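Clikwood Suspends Automated Tube Sorting Following Rack Numbering Fault

ULLERGATE, August. Clikwood has suspended automated tube sorting on its Rasuvness workcell after a fault caused samples to be assigned to the wrong rack positions. The error was found during simulated trials. No patient material was involved.

The fault concerns the long rack, whose four modules are numbered 1 to 4. After a software update, the control program read the numbers in reverse order. Of 366 simulated transfers reviewed, 13 were logged against a module other than the one intended.
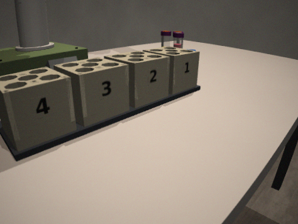 Puspita Rahman said that laboratories using the system should have been told on the day the fault was confirmed, and asked that future notices be sent before any internal review begins. Clikwood accepts this point and has changed its notification procedure.

The company is repeating the full trial program of 3000 transfers in simulation. The arm will be required to confirm the module number before its gripper opens over the rack, and to stop if the reading and the stored position disagree. 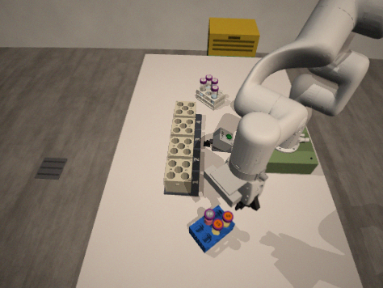 Guidance for Current Users

Laboratories should disable automatic rack assignment and check module numbers by hand until version Yusof is released.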